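Goketti to drop paper cups from December

Cafe chain Goketti is to stop handing out paper cups at its Linska branches from December, with customers asked to bring a mug or borrow one at the till.

The switch covers 12 shops. Borrowed mugs carry a deposit of £2, paid back at any branch. No word yet on the rest of the chain.

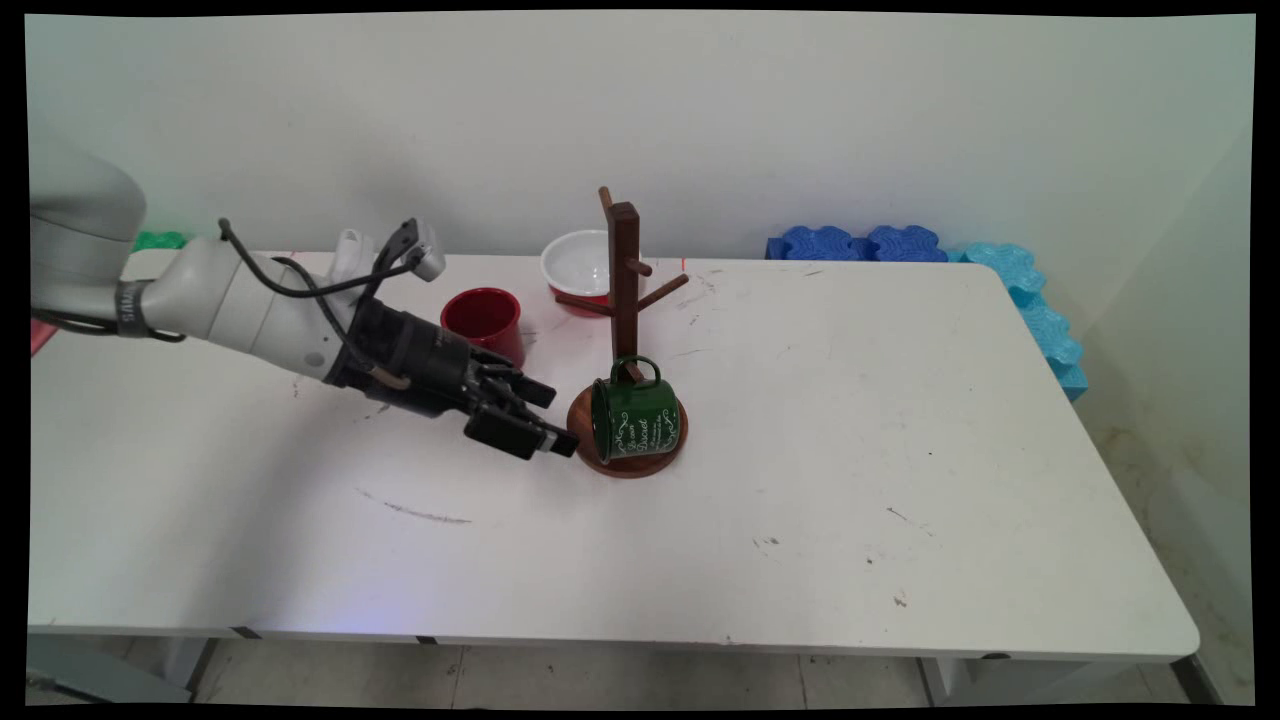 A wooden stand on a white table.

Goketti says it has bought 1,000 mugs to start with, all from Ciltent, and will order more if they run short. Washing up will be done in the shops - no outside firm. Opening hours stay as they are, 7am untill 6pm.

A trial at the Quách Street shop ran for 40 days over the summer. The chain called it "slow to begin with, then fine". Regulars were less sure, with grumbles about queues at the morning rush and lids that didnt fit. Lids have been changed.

Prices for drinks will not go up, the firm said. Anyone using their own mug will get a few pence off - amount to be confirmed.
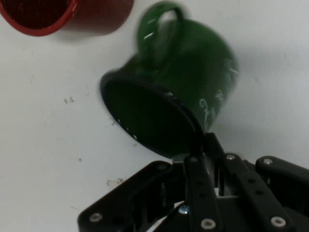 Can I use any mug I like?
Most are fine, as long as it is clean and holds a full serving. Staff can turn down anything cracked or chipped, and will offer a borrowed one on deposit instead.

Paper cups already in stock will be used up first. Posters go up in the shops in November.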